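4.2 Door contact fault

On run 37 of 80 the Endance base kept turning after the gripper had released the fridge handle. The wrist force limit did not trip because the load was on the base and not the arm. Mali Landeg pressed the e-stop.

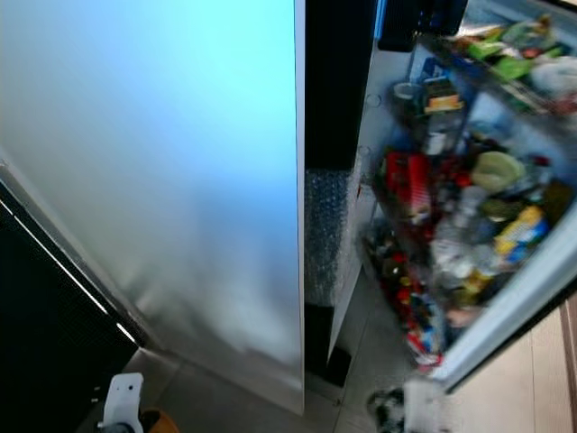

Why did the bumper not stop the base?

The bumper strip sits below the height of the door, so the contact never closed the switch.

Asnakech Alemneh traced the late turn to a stale odometry message in the log (line 3,701). A timeout has been added to the base controller. Runs 38 to 80 are on hold until it is tested.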